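Home | Products | Perception | Control | Planning | Docs | Support

Tirnico Surface Perception and Path Software

From Avora Software

Share 2 | Comments 0

Tirnico is a software package for robots that work on flat surfaces. It takes the picture from a wrist-mounted or hand-held gripper camera, sorts the marks it finds into groups, and passes them to a planner as targets, areas to avoid, or lines to follow. It runs on an ordinary Linux computer and talks to the arm over the network.

The package is sold to integrators and labs that already have an arm and a gripper. We do not sell hardware. If you are starting from nothing, the Kasprzak controller page lists the arms we have drivers for.

What it does

Tirnico has three parts, and they can be licensed separately.

The mark detector looks for anything on a sheet or panel that differs from the surface around it. Stains, scratches, specks and drawn lines are all reported, each with an outline and a confidence value. Up to 3000 marks can be held in a single map. Marks that sit close together can be merged into one region so the planner does not have to treat every dot as a separate job.

The line tracer handles thin drawn lines, including pale ones. It fits a curve to the pieces it can see and keeps the fit open at both ends until more of the line comes into view. The curve can be exported as a list of points or sent straight to the planner.

The planner turns the map into tool paths. It knows the shape of the gripper fingers and keeps them clear of regions you have marked as off limits. Approach angle, finger opening and travel speed are set per job and saved in a plain text file.

Working with uneven surfaces

White panels cause more trouble than most people expect. A soft shadow can be darker than a faint stain, and a simple brightness threshold will pick up the shadow and miss the stain. Tirnico estimates the shading first and removes it before looking for marks. Color is then checked separately, so a brown speck and a blue line of similar brightness end up in different classes.

The surface model is updated as the camera moves. A mark has to be seen in 2 views before it is added to the map, which removes most glare and sensor noise. You can lower this to a single view for fixed cameras.

The off-white sheet below has reddish-brown streaks and speckles near the top and fainter specks lower on the right, along with thin blue lines on the right side. A grayish band of shading runs between the open fingers.
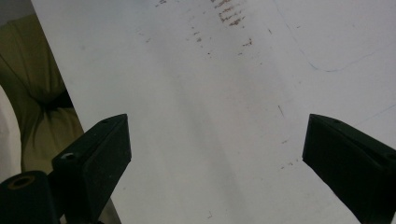 Gripper masking

The fingers are in the camera view most of the time, and on a wrist camera they can cover a good part of the surface. Tirnico needs to know which pixels belong to the gripper and which belong to the work. Load a finger model during setup, run the masking routine with the gripper fully open, then again with it closed. Positions in between are worked out from the gripper encoder.

Screw holes and other bright spots on a finger are masked along with the rest of it. If you change fingers, run the routine again. Old masks are kept and can be restored from the Tools menu.

Anything past the edge of the panel is treated as background and left out of the map. The panel edge is found automatically when it is straight. For curved or irregular work, draw the boundary by hand in the map editor.

Interfaces

Commands and map data are available through a Python library and a C++ library. There is also a ROS 2 node that publishes the mark map, the fitted curves and the current mask. Recorded sessions can be replayed through the detector with different settings, and the results of two runs can be shown side by side.

Session logs use the Cornico format. Files from earlier Cornico versions open without conversion, but they carry no color classes, so the detector has to be run on them again if you need those.

What you need

A 64-bit Linux computer with a supported graphics card. A color camera with manual exposure. A gripper that reports its opening. A camera calibration file, either your own or one made with the included tool.

Lock exposure and white balance before you start. Automatic settings will shift the color of the panel as the fingers move through the view, and the classes will drift.

Licensing and updates

Licenses are per computer and include one year of updates. The detector and line tracer can be bought without the planner. University labs can ask for a teaching license through the Support page. The next release is planned for September and adds saved presets for glossy panels.

A trial copy is available on request. It has all features, with map export turned off.

Request a trial | Download the manual | Release notes | Contact sales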